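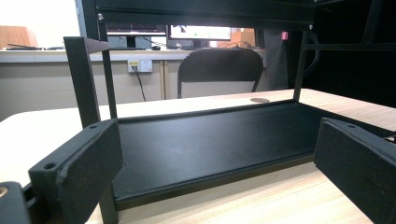
The Vudano Household Furniture Repair Register is a collection of written repair records from the town of Flunitz and the villages served by its municipal repair workshop. Each record describes one item brought in by a resident, the fault reported, the work carried out and the materials used. Items are entered under the main material of the part that was repaired, and mixed settings are common: a black metal frame on a light-colored wooden table, for instance, would produce two separate records if both pieces were accepted for work. The register was compiled by the Mladenović Institute for Local Crafts and is made available for teaching, research and planning.

CONTENTS

The current release holds 3384 records. Of these, 2762 have a complete description of the work done. The remainder carry an intake entry only, usually where the owner withdrew the item or where the original job sheet could not be read. Incomplete records have been kept and are marked "intake" in the status field.

The files are:

records.csv, one row per repair record
materials.csv, the controlled list of material terms
villages.csv, place names with spelling variants
notes.txt, remarks by the transcribers

FIELDS

Each row in records.csv has 16 fields. The most frequently used are record_id, item_type, main_material, fault, treatment, finish, village and status. The item_type field follows the wording of the workshop and has not been adjusted to any outside standard. As a result, "bench" and "long stool" both occur, and users who need a single term should merge them before analysis.

The finish field is free text. Entries such as "oiled," "oil" and "oil, second coat" should be read as written. Hakwood appears in this field as a workshop name for a house stain and should not be taken as a species of timber.

METHOD

Job sheets were transcribed by hand by Jasmina Tomić and Amra Đorđević. Every sheet was read by both transcribers, and differences were settled by Snežana Bošković, who also prepared the list of materials. Abbreviations were expanded only where the same sheet gave the full word elsewhere. Prices were left out at the request of the workshop.

Names and street addresses of owners have been removed. Village names remain, except for 2 hamlets that were combined with a larger neighbor to protect the privacy of residents.

KNOWN LIMITATIONS

The register covers only items that residents chose to bring in. Large wardrobes and fitted kitchens are rarely found, and upholstered seating was refused by the workshop for most of the period. The data should not be used to estimate how much furniture is owned or discarded in the area.

Dates of intake are recorded by season only.

USE AND CITATION

The register may be copied and adapted for any noncommercial purpose, provided that the Institute is named. Requests for other uses should be sent in writing to Despina Petkov, Records Office. Corrections are welcome and should quote the record_id. Kolbrún Sveinbjörnsson reviews all corrections before they are entered in the next release.

Last updated: 6 Mar 2022

Contact | © Mladenović Institute for Local Crafts | Back to top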